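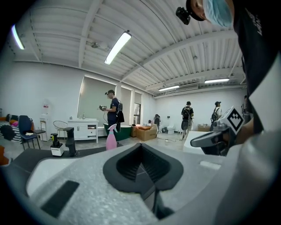 4.2 Cuando varias personas recogen demostraciones a la vez

Lo que queríamos saber en esta parte del trabajo era bastante terrenal: si metemos a varios operadores en la misma sala, cada uno con sus pinzas de mano, ¿los datos que salen sirven igual que los de un operador que trabaja solo? Mi intuición, lo confieso, era que no, y Hernán Zapata opinaba lo contrario desde el primer borrador del protocolo, así que montamos la comparación casi como una apuesta. La Figura 3 da una idea del ambiente: una pinza en primer término, otra muy cerca con su marcador fiducial cuadrado en blanco y negro, y bastante más gente con mochila repartida por la sala, entre la bañera, el mueble de lavabo y el sofá. Con tanta cosa dentro del campo de visión es fácil entender por qué me preocupaba la localización. Una cámara montada en la pinza se mueve con la mano, ve poco de lo que yo llamaría «fondo estable» y, encima, parte de ese fondo camina.

Figura 3. Vista desde la cámara de una pinza de mano durante la recogida simultánea. A la derecha se aprecia la segunda pinza con su marcador.

El conjunto que analizamos aquí (lo llamamos Bunen, por no seguir diciendo «el segundo conjunto», que ya nos había causado más de un malentendido en el laboratorio) contiene 195 demostraciones de manipulación en entornos domésticos. Todas son bimanuales, todas se grabaron sin robot delante y ninguna se repitió por motivos estéticos. Esto último lo subrayo porque en las primeras pruebas teníamos la mala costumbre de descartar tomas que «quedaban feas», y cuando Murray Ngata revisó los descartes en marzo vio que estábamos tirando justo los agarres difíciles. ¡Menudo sesgo! Desde entonces solo se elimina una demostración si falta el flujo de alguna de las pinzas o si los relojes no se pueden alinear.

La estimación de trayectorias la hace Vincze, nuestro módulo de odometría visual-inercial, que trabaja por separado con cada pinza y después une las dos trayectorias usando los marcadores. El esquema es sencillo. Mientras una pinza ve el marcador de la otra, tenemos una medida directa de la pose relativa; cuando deja de verlo, tiramos de la odometría y esperamos a la siguiente observación para corregir. En sala vacía esto funciona muy bien y no hay mucho que contar. Con gente alrededor aparecen dos problemas distintos, que al principio mezclábamos y que conviene tratar por separado.

El primero es el de los puntos característicos que se mueven. Si una persona con ropa oscura y lisa pasa por detrás, casi no molesta, porque el detector apenas encuentra nada en ella. En cambio, un estampado con mucho contraste o unas letras en una camiseta atraen puntos con una facilidad tremenda, y si el operador está quieto en ese momento el filtro puede acabar creyendo que quien se desplaza es la pinza. Lo resolvimos a medias con una máscara de personas calculada a baja resolución y dilatada con generosidad. Digo a medias porque la máscara se equivoca con personas muy próximas y parcialmente visibles, que son por desgracia las que más espacio ocupan. Para esos casos dejamos que mande la unidad inercial durante intervalos cortos y marcamos el tramo como dudoso.

El segundo problema es más tonto y nos costó mucho más tiempo: ver el marcador equivocado. Cuando dos operadores se acercan, la cámara de uno puede captar el marcador de la pinza del otro, y si los identificadores están repetidos entre equipos (lo estaban, sí) Vincze une tan tranquilo la mano izquierda de una persona con la derecha de su vecina. Las trayectorias resultantes son preciosas, suaves, perfectamente plausibles y falsas de cabo a rabo. Pasamos a identificadores únicos en toda la sala y añadimos una comprobación de alcance: si la distancia entre las dos pinzas supera lo que unos brazos humanos permiten, la observación se rechaza.

Para medir el efecto de todo esto comparamos tres condiciones: operador solo, operadores simultáneos sin las correcciones y operadores simultáneos con ellas. Las tareas eran las mismas en las tres y el orden se sorteó para cada participante. Como criterio usamos la fracción de demostraciones válidas, entendiendo por válida aquella cuya trayectoria bimanual se puede reconstruir entera, sin tramos dudosos en los momentos de contacto. Es un criterio exigente, quizá demasiado, pero preferí quedarme corta a tener que explicar después por qué la política cerraba la mano en el aire.

Sin correcciones perdimos 37 demostraciones de las 195. Repasándolas a mano, la mayoría se debía a confusiones de marcador y no a la gente que pasaba por detrás, lo cual me obligó a reescribir la hipótesis de esta sección (Hernán fue elegante y no dijo nada, o casi nada). Al reprocesar exactamente las mismas grabaciones con la máscara, la comprobación de alcance y los identificadores reasignados a mano, recuperamos buena parte de las perdidas. Las que siguen sin servir comparten un rasgo: el operador trabaja con las manos muy separadas durante mucho rato y ninguna de las cámaras llega a ver la otra pinza. Ahí no hay filtro que valga, falta la medida.

Queda la pregunta que de verdad le interesa a quien entrena modelos, o sea, si la política nota la diferencia. Entrenamos Cadon, la misma arquitectura de difusión de la sección anterior, con los datos individuales y con los simultáneos corregidos, igualando el número de demostraciones. No encontramos una ventaja clara de ninguno de los dos. Sí observamos, y esto lo cuento con toda la prudencia del mundo porque la muestra es pequeña, que la política entrenada con datos simultáneos se distraía menos cuando alguien entraba en el campo de visión durante la evaluación. Puede que haya aprendido a ignorar a la gente. También puede que sea ruido; las evaluaciones se hicieron en una única sala y con un único brazo doble.

Un apunte práctico para quien quiera repetir el montaje. La sincronización entre pinzas la llevaba el registrador de Lusteck en su configuración de fábrica, y vimos derivas de unos 3 milisegundos en las sesiones largas. Para tareas lentas da igual. Para verter líquidos o pasar un objeto de una mano a otra ya empieza a doler, así que realineamos los relojes al comienzo de cada demostración con un cierre simultáneo de ambas pinzas, que deja un pico muy reconocible en las dos señales inerciales. El código de alineación acompaña a la versión de los datos publicada en septiembre de 2021, junto con la lista completa de tramos marcados como dudosos, por si alguien quiere aplicar un criterio menos severo que el mío.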